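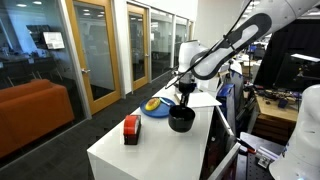 3.2 Table Setup and Student Trials

Figure 2. Table layout for the pot task. The gripper is at the back rim of the black pot, with the blue plate to its left.

The student teams worked on the pot task during the second half of the course. Each team wrote its own motion program in Clirkell, the scripting tool used in the earlier exercises, and ran it on the arm that reaches over the far end of the table (Figure 2). The gripper points straight down when it comes to the rim. Teams were free to choose another approach angle, but most kept this one after the first week.

The pot and the plate were put back by hand before every trial. Syfiqah's team asked for tape marks on the tabletop, and we decided against them so that small differences in placement would stay in the data. The red and black object near the left edge was not part of the task, and programs were not allowed to touch it.

Each team ran 100 trials with a time limit of 30 seconds per trial. A trial was stopped early if the pot tipped or if the student at the controls pressed stop. Over the whole course the log holds 3539 trials, including practice runs. Wendelin Auer checked the log entries against the students' notebooks in December, and trials with no notebook entry were left out of the results in Section 4.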